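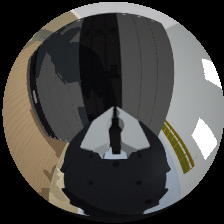 Iveta Hudec wrote back after last week's notes to ask why a small office would ever keep its own server, when renting space somewhere else is a monthly bill and no dust. Fair question, and it's where we start today.

Week 6 handout: Where small organizations keep their records

Read before class. Sorry these are rough, typed up over lunch.

Main idea. Every office keeps records. Payroll, leases, permits, letters. Somebody has to decide where they live, who can get at them, how long they stay. Most places never decide, it just happens, one drawer at a time.

Terms you need
Active record: in use now, opened often.
Inactive record: kept because of a rule or a habit.
Retention schedule: a table. Type of record, how long, what happens after.
Disposition: what happens after. Shred, delete, transfer to an archive.
Copy of record: the one that counts when two versions disagree. Will be on the midterm.

Case 1, Fleltstead
Housing co-op, 90 units. Paper until they ran out of wall. Then scanned everything in one summer, no naming rule. Result: a folder called "scans" with some 2,000 files in it, most named by the scanner. Finding a lease took longer than it did on paper. They bought more storage, which did not help. Storage is cheap, finding is expensive. Write that down.

What they should of done first: list the record types. They had 11. That is one page, one afternoon.

Case 2, Truvstead
Same size, other choice. Kept a server in the building, in a back room with a lock. One person held the password. She left in April. You can guess the rest. Read the Šimek chapter on custody for this, skip the part on microfilm unless you like microfilm.

Points to pull out
- custody is not the same as ownership
- one keyholder = no keyholder, on the day it matters
- a backup in the same room is a second copy, not a backup
- write the procedure so a stranger can follow it
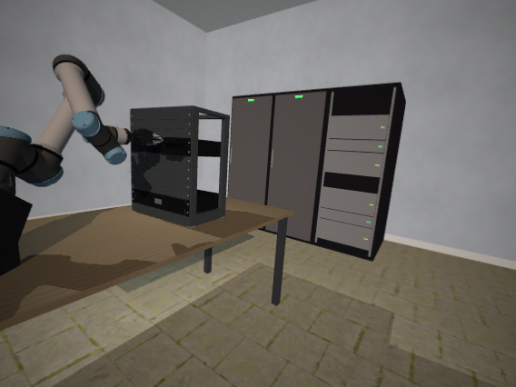
Fig. 2. Small rack on a table, large cabinet on the floor behind.

On-site or off-site?
On-site: you can walk over to it. You also pay for power, cooling, the lock and the room. Fire and water get everything at once.
Off-site: bill every month, somebody else's lock. Read the contract for how you get your records OUT. Students always read the part about getting them in.
Mixed: active on-site, inactive off-site, copy of record named in writing. Most small offices end up here after a bad year.

Retention, quick version
Start from the law, then the tax rules, then what people really use. Never start from how much space is left. If no rule covers a type, pick a period, write down why, get it signed. Email counts. Yes, all of it, if it documents a decison.

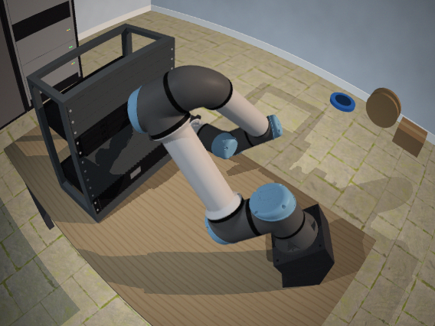
Baltasar Arroyo raised a point in the morning section: deleting on schedule feels risky, so why not keep everything? Three answers. You have to search it all when there's a dispute. You have to protect it all, including stuff you had no buisness holding. And people stop trusting a system full of junk and start keeping private copies on their desktops, and then you're back to Fleltstead.

For next time
Read the Dorosstead packet, both schedules. Mark two record types where you disagree with the period given.
Write 500 words on one of them. Who needs the record, for how long, what goes wrong if it's gone. Double spaced.
Bring a printed copy, the projector is still out.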